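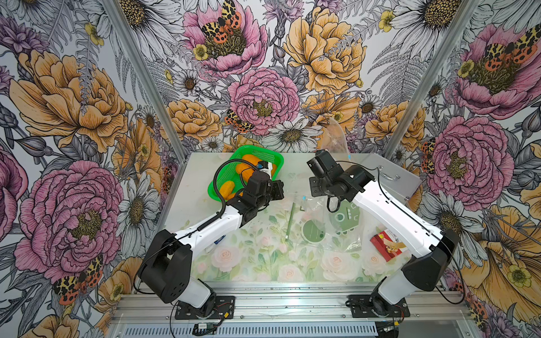
Ernent opens its Drinetti chore trials to the public in July

MALDONADO -- Can a machine put the groceries away yet? Ernent has spent the past year trying to find out, and in July the research group will publish its first full set of results from Drinetti, a long-running trial of everyday jobs done by a pair of robot arms on a workbench.

The short answer is "sometimes," and the team is thrilled to have got that far. Of 326 attempts logged at household and small-shop tasks, 192 were finished without a person stepping in. The rest ended in a dropped item, a timeout or a call for help, and all of them will be in the release.

"I love the failures almost as much as the good runs," said Moushumi Mridha, who leads Drinetti. "A kid can close a sandwich bag while talking to you about dinosaurs. For two arms, that bag is a different shape every time you touch it. When it goes right, the whole room cheers -- and we've seen it go right a lot more this spring than last fall."

Chores in the trial were picked from a survey of families and shopkeepers in Maldonado. They include moving fruit in and out of baskets, handling thin plastic bags, sorting small packaged goods and clearing a counter. Bags and other soft packaging have been the hardest group by far. Rigid boxes have been the easiest.
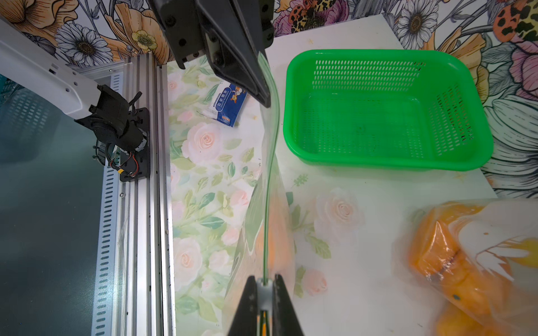
Two grippers hold a clear bag by its green zipper strip during the Drinetti trials. (Photo: Ernent)

Speed is still a weak spot. A basket of fruit that a store clerk would empty in seconds can take the arms around 2 minutes, and the team doesn't expect that to change much before the next round.

"People ask me if they can have one for the kitchen, and I have to tell them no, you'd be standing there waiting for your lunch," said Tsegereda Fikre, who runs the daily sessions. "But come watch it work! You start rooting for it."

The July release will include the task list, the scoring sheets and written notes from each session, free to download. Ernent will also hold an open afternoon at its Skolley building, starting at 2 p.m., where visitors can suggest chores for the next round. Laundry is already on the list, so please bring other ideas.

Media contact: Ernent press desk, Skolley building, Maldonado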